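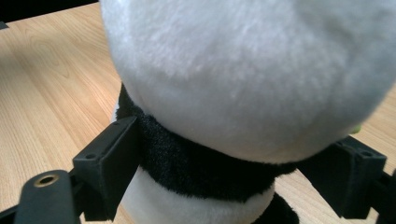 Plush panda held at the black band, just under the head.

How to find out why the gripper reports a wrong opening on soft objects

Last update: 20th September

On our hand-held gripper we had a fault that cost us many good recordings. The opening value in the log was jumping when the fingers closed on a plush toy. With hard objects, such as a cup or a block, everything looked normal. I write down the steps I used to find the cause, so that the next person at Skoltiren can do it faster.

What you will notice

The log shows the fingers closing, then a short jump back to fully open, then closed again. In our Irnura set of 3,000 recordings, 700 had this jump. The replay arm follows the log, so it opens in the middle of the lift and drops the toy. If the arm is holding something heavier, this is a safety matter too. Please stop all replays from the affected set before you continue.

What you need

A soft toy with long fur, a hard block of similar width, a small screwdriver, a soft brush, and the Ikis log viewer.

Step 1. Repeat the fault

Put the toy upright on the table. Close the fingers on it slowly from both sides, at the narrowest place. On the panda this is the black part between the head and the belly. Hold for a few seconds and open. Do this 45 times and save everything in one log. Then do the same with the hard block.

If both logs have jumps, the problem is probably the cable, and you should go to the Gatchalian cable guide first.

Step 2. Look at the view from the camera

Open the recording at the moment of a jump. A big white head very near to the lens can fill most of the picture. Our software finds the opening from the position of the two fingers in the picture, and it lost one finger when fur was covering its inner side. It then wrote the default value, and the default value was "open". This was the main cause for us.

Step 3. Check the fingers

Switch off the power and remove the battery before you touch the mechanism. Brush the fur out from the joints. Move each finger by hand through the full way. It should move smoothly, without any hard point. Tighten the screws, but not with force – the thread in the plastic is weak, and I have already damaged one.

Step 4. Change the default value

In the settings file, find the line for a lost finger and change it from "open" to "hold last". Also set the time limit to 100 milliseconds. After this time the program must mark the recording as bad and the replay arm must stop where it is. Do not make the limit longer in order to save more recordings. Aileen Pascual tried this in December and the arm continued with an old value for too long.

Step 5. Test again

Repeat step 1 with the new settings. Turn the toy so that its back is toward you, then its side, because the fur covers the fingers differently each time. For the first replay use only the toy, keep one hand on the stop button, and keep the other hand out of reach of the arm.

If you still see jumps, send me the log together with the settings file. One without the other is difficult to read.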